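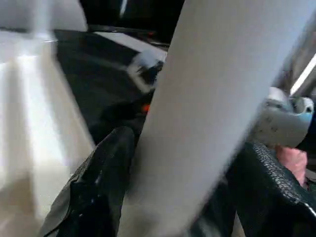 When I came to teach at the technical college in Cerkadmont, the robotics club was already there, and it was already a competition club. I say this first because I do not want to blame the students for what follows. They received it in this form, and I also accepted it for two years before I started to have doubts.

My opinion is simple. I think a student robotics club should be allowed to spend a whole year on one dull task, and it should be allowed to do so without a trophy at the end.

The regional contest we used to enter, the Nechyporuk Cup, gives every team 3 minutes on the table. In this time the robot must pick up objects and put them in the right places. The rules are fair and the judges are kind people. But I watched what the 3 minutes did to our work. From autumn to spring the students prepared for one table, with one kind of light, and with objects whose size they knew to the millimetre. They wrote the positions directly into the program. If somebody moved the table by the width of a hand, the robot closed its fingers on air, and the answer of the team was always to move the table back.

I asked one of them why the arm approached the object from the left. He did not know. It was written so by a student who had left the college, and it worked, and before a contest you do not touch a thing that works. I understand him very well. I would have done the same at his age. Still, I went home that evening a little sad.

So last January we stopped. The club voted, and the vote was close. We gave our place in the Cup to another school and began a project which the students named Flivudine. I have asked several times what the word means and I have received several answers. The task of Flivudine is to clear a table. The objects are whatever people bring, and they change. No position is written in the program. The students guide the arm by hand through the task, record what the arm and its cameras register, and train a model from the recordings.

It is slow. By the end of the spring term they had 924 recordings, and 300 of them were thrown away by the students themselves. This second number is the one I like to show to parents. To throw away a recording, you must watch it, and you must be able to say what is wrong in it. One student wrote next to a rejected attempt: "I hesitated here, the robot will learn to hesitate." I do not remember that anyone wrote such a sentence in our contest years.

They also learned to look at ugly material. In the contest years we kept only nice photographs of the robot, standing still and very clean. Now they spend hours with pictures from the wrist, where half of the view is the arm itself and the rest is smeared by movement, and they must decide if a person could understand from it what the gripper is doing. Often two students disagree. They argue, they ask a third one, and sometimes they go back and change the angle of the camera. I consider these arguments the best lessons of my week, and I say almost nothing in them.

I should be fair to the other side. A colleague from the mathematics department told me that young people need a date on the wall, and she is right. Without the contest we lost four members in the first month. Some of them were good programmers who wanted to win something, and I could not offer it. There is also the question of money. The firm Fatitz gave us 700 pounds every year on the condition that its name was on the robot at the Cup. They were polite when we wrote to them, but the 700 pounds did not come again. We now repair things which we would have replaced before.

I have no perfect answer to this. We tried an open evening in June, when anybody could come and put an object from their own bag on the table. The robot failed more often than it succeeded. The visitors did not mind — they came back with other objects, and the students wrote down every failure in the notebook. It was a date on the wall, at least, and for a week before it they worked as hard as for any contest.

I do not ask other clubs to leave the competitions. I ask the teachers who lead them to look once at the program in March and to see how many lines in it are only about the table of the contest. If it is most of them, perhaps one year without the contest can be spared. We will continue with Flivudine in the autumn. The students want to try folded cloth, and I have told them it will be difficult, and they have already begun to collect old towels.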